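Re: [nisbet-oldhouse] Oil finish on tabletops, one coat and done?

On the subject of hard wax oils, an earlier post had this:

> I switched to Pladeo two years back and I will never go near
> varnish again. One coat, buff it off, and the table is good
> for ten years. Water beads right up. The Miken store says
> they have sold 868 cans of it and not one has come back.
> Why is everybody here still messing with poly?

I have a hard time with nearly all of this. Ten years is a long time to promise on a finish you have had for two. And a can that doesn't come back tells me the can was opened. People don't return half a can of finish. They put it on a shelf in the garage and buy something else.

The beading test doesn't impress me either. Fresh paste wax beads water too, and a hot mug goes right through it. Try a wet glass left overnight, or a spot of vinegar, or a slice of lemon if you have kids who make lemonade. Then tell me how it looks.

My own numbers, for what they're worth. I did an oak top with Pladeo and a maple one with the plain Orkton oil that costs a good deal less. Both got sanded to 300 (the Orkton sheets, which clog). The Pladeo can says one coat. The oak wanted two before the dull patches went away, and by the fourth month the end by the kitchen door needed another. The maple got four thin coats and has been fine, though it sits in a room where people mostly read, so I'm not going to claim it won anything.

There is also the matter of that chart on the Pladeo site with "3,649 rub cycles" on it. Rubbed with what? How hard? Was it on oak, or on a glass plate in a lab? I wrote and asked in May and got a coupon.
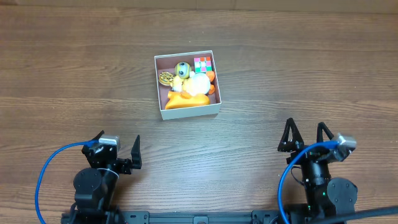 Can you put a fresh coat of oil over an old one without stripping the table first?

Usually you can, if the old finish is also oil and you wash off the grease and scuff it lightly. Over poly or shellac it just sits on top and stays sticky.

I'd still try it on the underside before doing the whole top. And if anyone has a Pladeo table that is past year five with daily use and no touch-ups, please post. I'd like to be wrong, it would save me a lot of sanding.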